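Clikum simulation group: working meeting minutes
Thursday, 10:00, small meeting room and call

Present: Rommel Magbanua (chair), Li-hua Au (minutes), Plivell integration team by call
Apologies: Bech

1. Minutes of the previous meeting

Accepted with one correction. Under item 4, "wrist depth" should read "wrist color". No depth stream was used in the August runs.

2. Evaluation of randomized rendering

Rommel presented the results of the tabletop policy trained on Jikumau renders only. The training set holds 1186 episodes. Each condition was tested with 100 simulated rollouts using the same start poses and the same seed list. Three conditions were compared: fixed textures, randomized textures, and randomized textures with randomized lighting.

Randomized textures gave a higher grasp success rate than fixed textures on held-out tables. Adding randomized lighting gave a further gain on pale objects and a small loss on dark, thin ones. The loss is concentrated in layouts where one long object lies across another. Of the 30 failed rollouts reviewed by hand in the third condition, most ended with the fingers closing beside the target or on the wrong object of the pair.

Li-hua asked whether the loss could come from the grasp planner and not from perception. Rommel replied that the planner was given ground-truth poses in a control run and the loss disappeared. The group accepted this as sufficient for now. The control run used the crossing layouts only and should be repeated on the full list before anything is written up.

3. Crossing layouts and shadows

The wrist view from one crossing layout was discussed. Plivell noted that the segmentation head splits the pencil into two instances in renders of this type. The tip side is usually kept and the other side is dropped or merged with the stick.
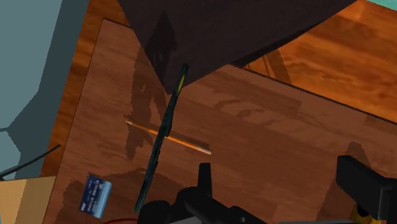 Figure 1. Simulated view, crossing layout: dark stick over pencil on the wooden board, gripper at bottom.

Rommel's reading is that two effects are mixed. The first is plain occlusion, with the stick passing over the pencil near its midpoint. The second is low contrast between dark objects and the shadows on the board, including the one cast by the gripper finger at the right. Current logs do not separate the two. Li-hua proposed rendering each crossing layout twice, with shadows on and off, keeping poses and textures unchanged. Agreed.

Plivell asked if the orange tabletop and the reddish-brown board are too close in material to be a useful pair. Rommel said wood on wood was kept on purpose in the held-out list, as the board edge is a frequent source of false detections. No change.

Small printed items such as the blue card were raised briefly. Lettering is not legible at wrist resolution and is not used by the policy. Texture resolution for these items stays as it is.

4. Metric definitions

The present success metric counts a rollout as successful if the target is lifted and held for 5 seconds. It does not record whether a second object was lifted along with it. Agreed to add a separate flag for double lifts and to recompute the tables for all conditions. Earlier figures remain in the shared folder, marked as superseded.

5. Render time

Soft shadows account for most of the added cost in the third condition. Plivell will test a lower sample count on the wrist camera and leave the overhead camera unchanged. Any change must be applied to all conditions before results are compared again.

6. Actions

Rommel: repeat ground-truth pose control on the full layout list.
Li-hua: paired renders, shadows on and off, crossing layouts only.
Li-hua: double-lift flag and recomputed tables.
Plivell: sample count test, wrist camera.
Bech: confirm that the held-out texture list was not touched by the last asset update.

7. Any other business

The seed list is to be moved into the repository with the layout files. Next meeting same day and time, subject to render queue.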